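Subject: Re: night guards and sore jaws

> My dentist in Deltham quoted me 656 for a custom night guard and the
> place in Brorneck said 458. Is the cheap boil kind any good?

Hello all, and welcome to the list! I went back and forth on this myself for most of a winter, so I do sympathize.
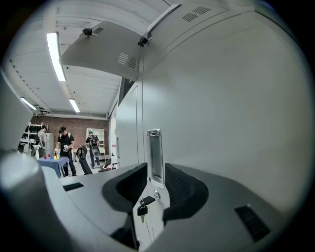 I started with the boil kind and chewed through it in 19 nights — my husband says he could hear it. The custom one from Flondwood has lasted far longer, and my morning headaches have eased off a good deal.

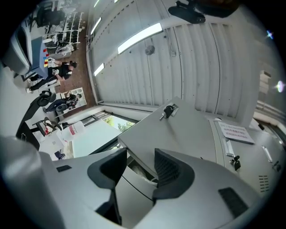 Do ask whether the price covers the fitting visits, as mine needed two. A few things I'd bring up when you call:

1. Whether they take a scan or use the old putty trays
2. What a replacement costs if you lose it (mine would be 400)

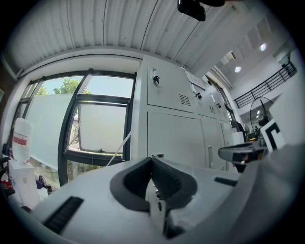
3. Hard or soft material, and which they'd pick for a grinder

Let us know how you get on!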